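Got a stack of retired office towers from the Nisuswood clearout in June. 19 of them, all the same black desktop model. Going to post notes on the one I'm doing now.

Side panel is off and the case is lying flat on the slatted table. I like the slats for this, screws don't roll very far.

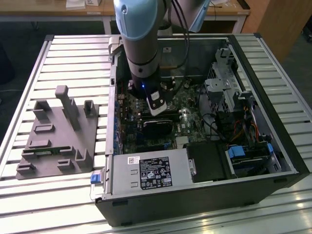 First thing I do is read the power supply label and write the numbers on masking tape. I mix them up otherwise. The tape goes on the outside of the case with the Cullar shelf number.

Drives stay in the bay until Skerkdale sends the wipe list. They wanted it done by 2021-07-16 and I still don't have the list.

On to the processor. Load frame up, chip straight up and out, no sliding. If you tilt it you can catch the contacts in the socket and then the board is scrap. I've lost 2 boards that way.

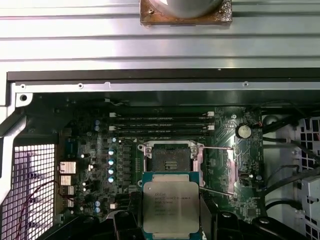
Memory goes in a separate tray. Don't stack the sticks, and don't put the tray on top of the monitor like I did last year.

Coin cell gets tested too. If it's low I swap it before the board goes back on the shelf. Cheap part, saves someone a clock error later.

Someone asked what happens to the finished ones. They go to Espiritu for the classroom, 4 at a time because that's what fits in the car.

Next post when I get to the fans. Need more masking tape.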